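Teaching by Hand, One Cube at a Time

Guiding an arm through a job is the oldest shortcut in robot programming, and a small software firm wants to make it the only one its customers need

Oct 5, 2020

The job is to put a red cube on a blue cube. A person can do it without looking up from a conversation. At Stitel, where Malou Thoroddsen runs the demonstration work, it has been the standard exercise since September, and the arm is shown how to do it by an operator every time. 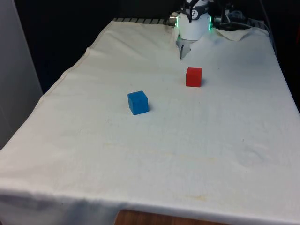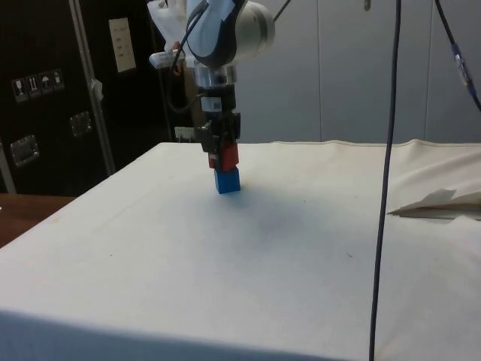
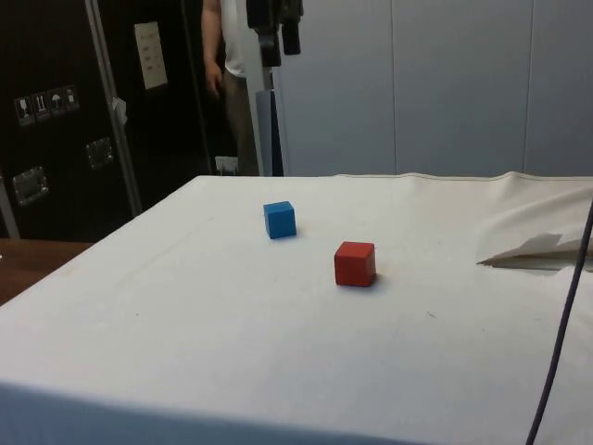
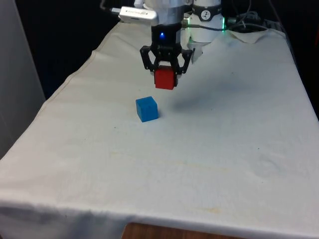 The stacking exercise at Stitel: one red cube, one blue cube and a cloth-covered table.

Stitel sells a teaching package called Dredeo. It records what an operator makes the arm do, then fits a control policy to the recordings. The operator has two ways in. In the first, the arm is put into a compliant mode and pushed through the motion by the wrist. In the second, the operator holds a tracked handle and the arm copies it from across the room.

Each has its costs. Hand guiding gives the operator a direct feel for contact, and a new user can make an acceptable recording within minutes. It also puts the operator's forearm between the camera and the work, so the policy learns from pictures it will never see again once it runs alone. Remote control keeps the view clear. The price is a small lag and no sense of touch, and operators tend to press too hard at the moment of release.

Thoroddsen's group now uses the handle for nearly everything. The full set for the stacking task runs to 199 demonstrations. Of those, 90 begin with the cubes placed close together, where the fingers have little room to work. An earlier set had too few such starts, and the trained policy pushed the lower cube aside as it came down.

"Operators get good, and then their recordings get less useful," Thoroddsen says. "They stop making the small mistakes that show the arm how to recover. We ask them to miss by a little and correct it."

The recordings are trimmed before training. Pauses longer than 2 seconds are cut, as the policy otherwise learns to hover. Gripper commands are stored separately from arm motion, a choice carried over from Sutanto, the company's earlier product, which handled only fixed waypoints.

Grasping causes less trouble than release. If the fingers open while the upper cube is still a little high, it drops and may turn. If the arm goes too low, it loads the stack, and the lower cube slides on the cloth. The two errors look almost alike on video, so Dredeo also logs motor current at the wrist and marks the point where it rises.

Whether any of this carries over to factory work is a fair question. Andel, a packaging contractor, has been testing the software on a carton loading line with 4 trained operators. Its engineers report that recording is quick and that sorting good recordings from bad ones takes most of the day. Stitel plans to add a scoring tool to the next release. For now, the operators watch the playback and mark each one themselves.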